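Home | Posts | Replies | Media | About

Wiltinness Financial Services Authority

1/ The Authority has today published its response to the spring consultation on the supervision of small credit unions and mutual lenders. A summary of the main decisions follows in this thread. The full response is on the publications page.

2/ The consultation opened in April and drew replies from lenders, member groups and two firms of auditors. The Authority thanks all those who wrote in. Replies marked confidential have not been published.

3/ From the start of the next reporting year, every credit union with more than 3,000 members will file a liquidity return each quarter. Smaller unions will continue to file twice a year, on the existing form.

4/ Several respondents asked that the new return be shortened. The Authority agrees. Sections on fixed assets and on property held for resale have been removed, as the same figures already appear in the annual accounts.

5/ Anel Ngcobo, Director of Mutual Supervision: "Members should be able to withdraw their savings on the day they ask for them. The quarterly return lets us see pressure building at a lender early enough to talk to its board about it."

6/ On loans to directors and their families, the proposal stands as drafted. Any such loan must be approved by the full board, with the borrower out of the room, and recorded in the minutes. The minutes must be made available to the Authority on request.

7/ The consultation paper also proposed a single register of mutual lenders offering health and treatment loans. This product has grown among the unions in Baloyi, and the terms offered to members differ a good deal from one lender to the next. The register will go ahead. 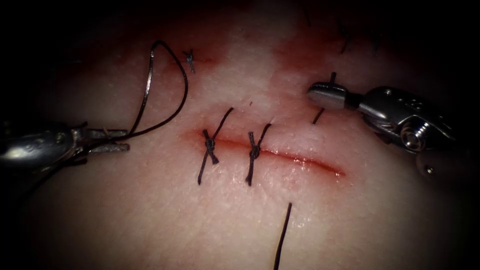
Incision with sutures in the left half.

8/ Lenders on the register will be required to state the total cost of a treatment loan in cash terms on the first page of the agreement. Fees paid to a clinic or broker for introducing a borrower must be shown on the same page.

9/ One lender argued that introduction fees are a private matter between businesses. The Authority does not accept this. A borrower is entitled to know who is being paid as a result of the loan.

10/ Existing treatment loans are not affected. Where a loan is extended or topped up after the rules take effect, the new agreement must follow the new format in full.

11/ The proposed cap on early repayment charges has been changed. The paper suggested a limit of two months' interest. Following comments from member groups, the limit will be one month's interest for any loan with less than a year left to run, and two months' interest in all other cases.

12/ The transfer of Nornov Mutual's savings accounts to Oltance Credit Union was raised in a number of replies. The transfer is being handled separately and is outside the scope of this response. Account holders should continue to use the contact details given in their letters.

13/ Tirta Ngau has been appointed to lead the team that will work with lenders on the new returns. The team will hold three briefing sessions for finance officers, one of them in the evening. Places are free but must be reserved in advance, with no more than two attendees from each lender.

14/ Draft forms and guidance notes are open for technical comment for six weeks. Comments should be limited to the wording and layout of the forms. The policy decisions set out above are final.

15/ Lenders that expect difficulty in meeting the first filing date should write to their usual supervisor before the end of the comment period, giving the reason and the date by which they expect to be ready. Extensions will be considered case by case.

16/ Members of the public with a complaint about a credit union should first contact the lender itself. If no final answer has been given within eight weeks, the complaint may be sent to the Authority's complaints desk. Replies to this thread are not monitored.

Contact the Authority | Accessibility | Privacy | © Wiltinness Financial Services Authority | Back to top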